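How to file a box of odds and ends (and whether it's worth the bother)

Posted 2019-10-28 in Storage

I don't believe in most storage advice. The general idea seems to be that you buy a box, put your things in it, and become a calmer person. I have bought plenty of boxes and I'm much the same. But there is one method I've kept using, which is to stand things up in a row, like records in a shop, and not pile them. It works better than I expected and less well than its fans claim.

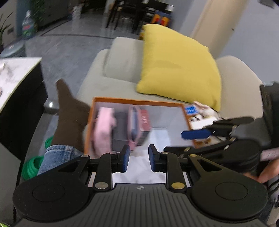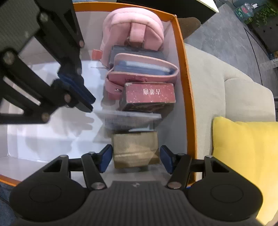
The orange-rimmed box at two points in the job, with pink things, grey things and a small carton or box in each.

What you need

One open box, wider than your hand and with sides high enough to lean things on. Ours has a pale inside, and I'd pick that again over a dark one, as small grey things vanish in a dark box. You don't need dividers. Endby will sell you a set of them and so will Valtier, and I tried both. They fit the box they were designed for and no other box in the house.

You also need somewhere to work. I use the sofa because it's at a decent height and nothing rolls off it. Move the cushions to one end first.

Step 1. Get everything out

Tip the lot out next to the box. I've read that you should hold each thing and ask how you feel about it. Skip that. Ask whether it's broken, whether it belongs in another room, and whether you've got two of it. Whatever is left goes back in.

Step 2. Put the biggest soft thing at the end

A small padded backpack is ideal. Push it against the short wall with the handle loop upwards, so you can lift it out without disturbing the rest. It also acts as a bookend. If you put it in the middle it will slump both ways and you'll be doing this again before teatime.

Check the pockets before it goes in. A backpack stored full is just another box you haven't sorted.

Step 3. Stiff, soft, stiff

Next to the backpack goes something rigid, such as a flat case. Then a pouch, then a book or a board. Two soft things side by side will lean on each other and sink. I was doubtful about this bit, so I tried it the other way for most of October, and the pouches ended up lying on the bottom.

Zipped pouches with a folder or notebook inside can go in open at the top. Tuck in any strap. A loose strap catches on the next thing you pull out and brings the whole row with it.

Step 4. Books

Old books with worn edges need more care than the method usually gives them. Stand one up with nothing beside it and the boards start to splay. Either give it firm support on both sides or lay it flat with the cover showing. I prefer flat for anything I'd be sorry to damage, even though it takes up more floor and spoils the neat look. The Plosmont guide, which I otherwise rather like, says everything must stand. I'd ignore that.

Step 5. Small cartons last

Little cardboard boxes go at the near end, where you can get at them. Take hold of them by two opposite sides and lower them straight down. If you drop them in from above they land at an angle and stay there.

Open each one before you put it away. I've kept empty cartons for years on the grounds that they looked useful.

Step 6. Leave a gap

Don't fill the box. You need some slack to tip things forward and see what's behind. I aim for 85 per cent full, a figure I got from the leaflet that came with an Arumugam shelf unit and have never seen justified anywhere. It seems to be near enough.

Does it last?

Partly. The first time I timed myself, the whole job took 37 minutes, and most of that was spent looking for the other half of a zip. The row held up well until someone in a hurry wanted the thing at the back. Topping it up since then has been a matter of pushing everything towards the backpack again.

If your box holds only one sort of thing, such as all pens or all cables, don't bother with any of this. Use a jar.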